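Tramance Slow Cooker – Guide, Section 3: Cooking and Storing a Whole Chicken

Read Section 1 before first use. Wash the insert and lid in warm soapy water and dry them fully.

Before you start

1. Set the cooker on a flat, dry counter with 3 inches of clear space on all sides.
2. Thaw the chicken completely in the refrigerator. Remove the giblets.
3. Place onions or carrots in the insert to keep the bird off the bottom.

CAUTION: Never put a frozen chicken in the cooker. It warms too slowly to be safe.
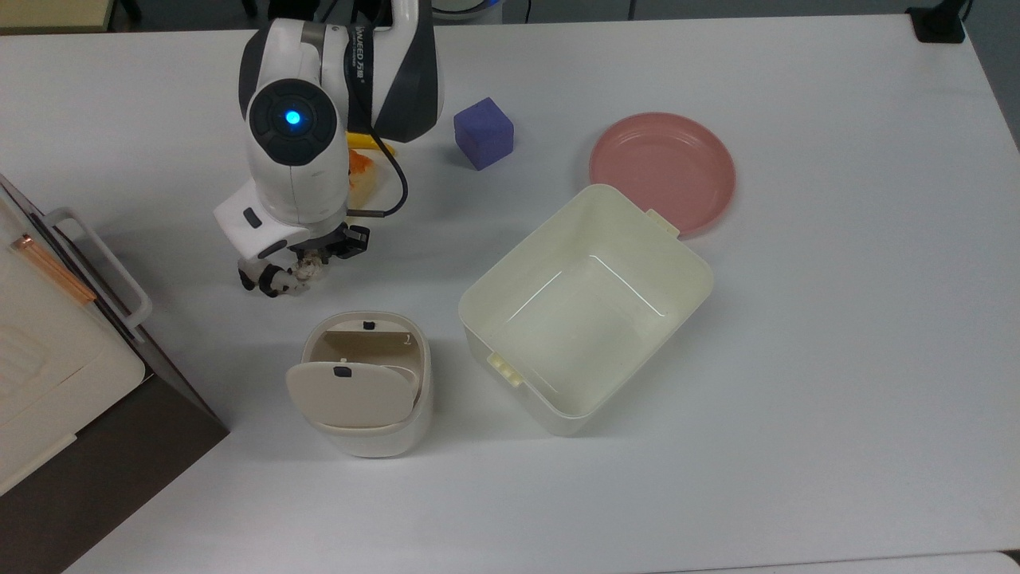 Place the chicken breast side up and add one cup of water or broth. Close the lid and plug in the cooker. Run the cord down the back of the counter, well away from the edge. A loose loop of cable, like the thin black one at the wrist of the white arm, is easy to catch with a sleeve or a pan handle when it hangs off a hot appliance. If the cord does not reach the outlet, move the cooker.

Cooking

4. Turn the dial to HIGH and press START. The light stays on while the cooker is heating.
5. Leave the lid closed for the first 90 minutes.
6. Check the thickest part of the thigh with a thermometer. It must read at least 165°F. If it does not, close the lid and check again every 20 minutes.
7. Press OFF and unplug the cooker. Lift the chicken out with two large forks.

NOTE: The skin will not brown. For crisp skin, move the bird to a baking dish and broil it for a few minutes. Do not put the insert under the broiler.

Storing leftovers

8. Take the meat off the bones while it is still warm. Save the bones for stock.
9. Divide the meat into shallow containers, cover them, and refrigerate within two hours. Eat within three days or freeze.
10. Strain the broth, chill it, and lift off the fat – a spoon works fine. Broth can be frozen too.

CAUTION: Do not use WARM to reheat cold meat. Heat it on the stove first.

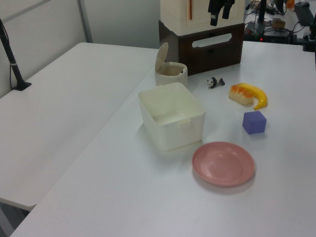
Cleaning

11. Let the insert cool before adding water. Cold water can crack a hot insert.
12. Wipe the base with a damp cloth. Never put the base in water.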